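FOR RELEASE IN JANUARY

Brivley brings back its winter clothing swap, and this time there's mending

Hi, I'm Floor Michiels, and I run Brivley, the little secondhand shop next to the Trodeter bakery. I've been bugging everyone I know about this for months, so now it's your turn -- the winter clothing swap is back! Last year 482 pieces changed hands in one afternoon and I went home with a coat I still wear every morning.

The idea is simple. Bring up to nine clean things you don't wear anymore, get a token for each, and spend your tokens on whatever you like. Sweaters, kids' snow pants, scarves, that dress from your cousin's wedding, all welcome. No socks or underwear, please. 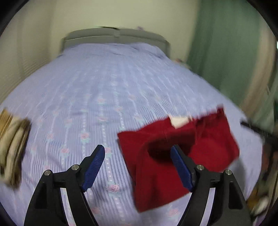

What's new this year

We have a mending corner! The folks at Hrubý, the tailor shop across the street, are lending us two sewing machines and a big box of thread, and they'll show you how to close a seam or swap out a zipper. It's free, but there are only 160 spots over the day, so sign up at the counter.

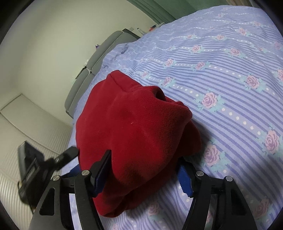

Sorting at home is the part people ask me about most. My own method is to dump everything on the bed and go one piece at a time (put some music on, it takes a while). Check seams and cuffs, and look for lint, too. On something bright like that red fabric, even one tiny pale speck shows up, and a quick pass with a lint roller fixes it. Small holes are fine -- just pin a note to them and we'll put them by the mending corner.

Where and when

Takuvon Hall, side entrance, doors at 10 a.m., last swaps at 4 p.m. Entry is free and kids are very welcome. Leftovers go back on our shop's dollar rack.

Press contact: Floor Michiels, at the Brivley counter most afternoons. Come by and say hi!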